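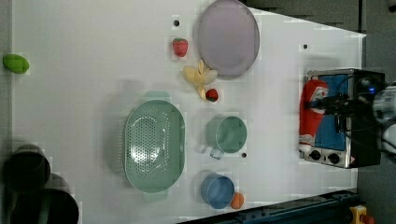 Nyanda Play Kitchen -- helpers wanted for toy sorting

Nyanda is looking for 2 people to tidy and sort play food and dishes between sessions. Shifts are 120 minutes.
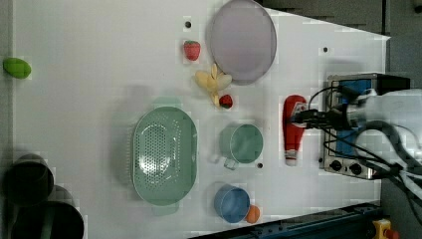
You will put fruit, cups and plates back in their places and set aside anything torn -- plush pieces especially. No experience needed.
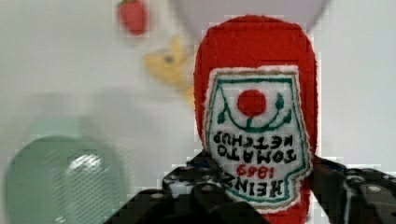

How to apply

Write to Morfudd Samuel, quoting 2409, by 22 October 2023.

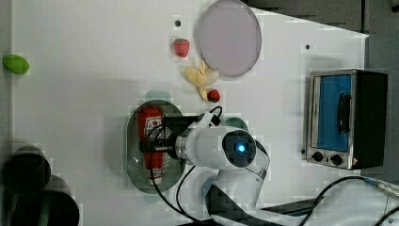
Tell her which mornings you are free.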